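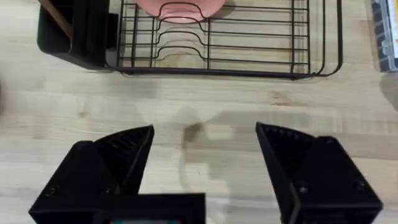 Cavard to supply hard-water rinse additive to catering sites from September

3/17/22 - Cavard has agreed terms with Plillasitz for the supply of a liquid rinse additive, sold under the name Patari, to staff kitchens and small catering sites. Deliveries begin in September.

Patari is a citric acid blend for hand-washed crockery in hard-water areas. It is dosed into the final rinse at 20 ml per sink and lowers the amount of limescale left on glazed surfaces after air drying. It contains no perfume or dye.

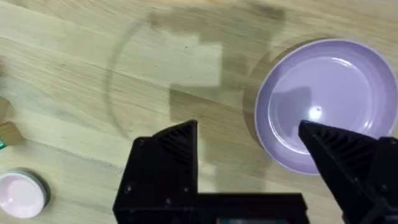 The additive is packed in 735 ml bottles with a fixed-dose cap. Bottles are returned in the delivery crate and refilled at the Plillasitz works. The first order covers up to 200 sites. Existing sink fittings need no change, and the product may be used with any neutral washing-up liquid. It should not be mixed with bleach or used on bare aluminium.

Storage is between 5 and 30 degrees C. Safety data sheets will be sent with the first crate.

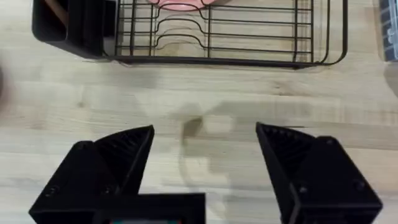 Dehghan, whose kitchens used the additive during the trial period, said that the change was easiest to see on drinking glasses, and that staff had asked for a larger refill size. Cavard is reviewing this request.

Trade price lists are available from the Cavard sales office.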